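Jeltavach : relevés de consommation des petits appareils de cuisson

Fichier LISEZMOI, version du 27 août 2022

Contenu

Le jeu Jeltavach rassemble des relevés de puissance électrique pris sur des appareils de cuisson domestiques : mini-fours, plaques, bouilloires, grille-pain. Il comprend 123 séries, chacune correspondant à un seul cycle de chauffe, du branchement jusqu'au retour au repos. Les mesures ont été faites sur prise murale ordinaire, avec un wattmètre intercalé entre la prise et l'appareil.

Le jeu sert à comparer des profils de charge et à tester des méthodes de désagrégation à partir d'un compteur unique. Il ne convient pas pour établir le rendement énergétique d'un modèle donné. La quantité d'aliment n'est pas renseignée dans la plupart des séries et beaucoup de cycles ont été faits à vide.

Organisation des fichiers

Le dossier series contient un fichier CSV par cycle. Le nom du fichier reprend l'identifiant de la série, la catégorie de l'appareil et le site de mesure (kouris ou bondmont). Le dossier meta contient appareils.csv et sites.csv. Le dossier outils contient le script de lecture Meltbridge, qui aligne les horodatages et signale les trous.

Le séparateur est le point-virgule, la décimale est un point. Encodage UTF-8 sans BOM. Les anciennes versions utilisaient la virgule décimale ; si vous avez téléchargé l'archive avant cette version, reprenez-la entièrement, le mélange des deux formats ne déclenche aucune erreur à la lecture et donne des valeurs fausses.

Colonnes

t : temps écoulé depuis le début de la série, en secondes.
p : puissance active, en watts.
u : tension efficace, en volts.
etat : 0 pour repos, 1 pour chauffe, 2 pour maintien. Annotation manuelle.
qualite : vide si rien à signaler, sinon un code de 1 à 3 (voir plus loin).

Appareils

Chaque ligne de appareils.csv donne la catégorie, la marque lorsqu'elle est lisible en façade, la puissance nominale relevée sur la plaque signalétique et le type de régulation. Le champ regulation vaut « thermostat », « minuterie », « electronique » ou « inconnu ». Les mini-fours forment la catégorie la plus fournie.
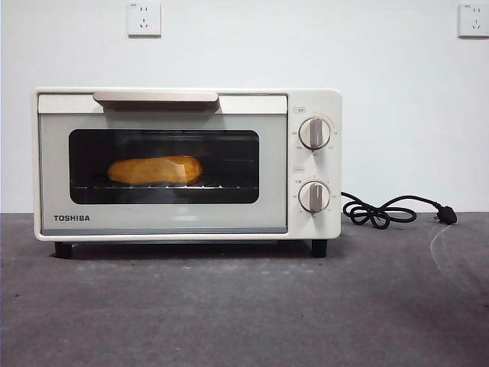
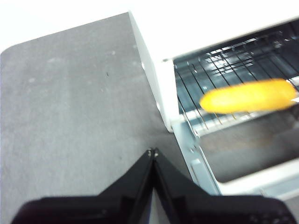 Un mini-four blanc posé sur un plateau gris.

Le champ puissance_nominale est à prendre avec prudence. Sur plusieurs appareils, la plaque donne une plage, et nous avons retenu la borne haute. Quand la plaque manquait ou n'était plus lisible, le champ est vide. Nous n'avons pas cherché à le compléter à partir des notices en ligne, qui se contredisent souvent d'un pays à l'autre.

Protocole

L'enregistrement commence avant la mise en marche, appareil branché, afin de capter la consommation de veille. L'opérateur lance ensuite le cycle et ne touche plus à rien jusqu'à l'arrêt. L'échantillonnage est d'une mesure par seconde. Une série compte en moyenne autour de 1000 points, avec de gros écarts : les bouilloires sont très courtes, les plaques en maintien beaucoup plus longues.

La tension n'a pas été stabilisée. Sur le site de Kouris elle baisse nettement en fin d'après-midi, et la puissance des résistances suit. Pour comparer deux appareils, il vaut mieux ramener p à une tension commune ; l'option --norm de Meltbridge le fait.

Codes de qualité

1 : trou inférieur à cinq secondes, laissé tel quel.
2 : trou plus long, comblé par interpolation linéaire.
3 : valeur douteuse, souvent un pic isolé à la commutation d'un relais.

Les points de code 3 ne sont pas supprimés. Certains sont de vrais appels de courant et nous n'avons pas de critère fiable pour trancher.

Problèmes connus

Dans 6 séries de Bondmont, l'horloge a été remise à l'heure pendant l'enregistrement. La colonne t y a été recalculée à partir du rang des mesures, il peut donc manquer quelques secondes sans que qualite le signale. La liste est dans meta/horloge.txt.

L'état 2 (maintien) a été annoté de façon plus large à Kouris qu'à Bondmont. Une relecture est prévue en janvier. D'ici là, évitez d'entraîner un classifieur sur un site pour l'évaluer sur l'autre.

Licence et citation

Données sous CC BY 4.0, script sous licence MIT. Merci de citer « Jeltavach, relevés de cuisson domestique » en indiquant la version utilisée. Les corrections d'annotation sont acceptées sous forme de fichier CSV à deux colonnes, identifiant de série et remarque.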